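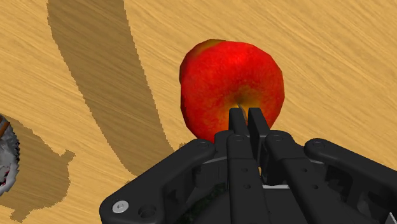

The Last Row at Bimari

By Sofia Valente

My uncle Horácio left me an orchard, which sounds lovely until you've seen the orchard. Thirty rows of apple trees on a slope above Bimari, a tin shed, a ute that only starts facing downhill, and a debt of $620 at the feed store for (I'm still not over this) parrot seed. He didn't have a parrot.

I drove up in January meaning to sell the place. I had a buyer and everything, a fellow from Tondance with very clean boots who wanted to put cabins on it. All I had to do was walk the rows with him and sign.

So off we went, him in front, me puffing along behind with my hat blowing off, and we got to the last row, and there was a woman up one of the trees.

"You're early," she said to me. Not a word to him.

"Early for what?"

"Horácio said you'd come when the reds were on. Horácio Caldeira was never right about a thing in his life, so I suppose you'd have to be early." She climbed down, eighty if she was a day, and put an apple in my hand. "Amaral. I have the farm over the creek. Bite that."

Well, I bit it! It was sour enough to make my ears ring, and then it went sweet, all in a rush, and I was nine years old again on the shed roof with my uncle, spitting pips at the water tank and lying to Mum about my homework.

"What's it called?" I said, when I could.

"He never named it. He asked me to marry him under that tree and I said ask me again when you've thought of a decent name for the apple." She rubbed her nose with her sleeve. "Forty years, the silly man. Best he came up with was Simo."

"What's wrong with Simo?"

"That was my dog."

The fellow in the boots coughed and said the view would be better with this row out, and did I have a pen on me.

I did, as it happens. I had 2 of them in my shirt pocket. I told him I'd left them in the ute.

Mrs Amaral was already back up the ladder. From across the creek came the most awful squawking, and somebody, or something, yelled "Horácio!" in her exact voice.

"Hold the bucket," she said. "He wants his seed."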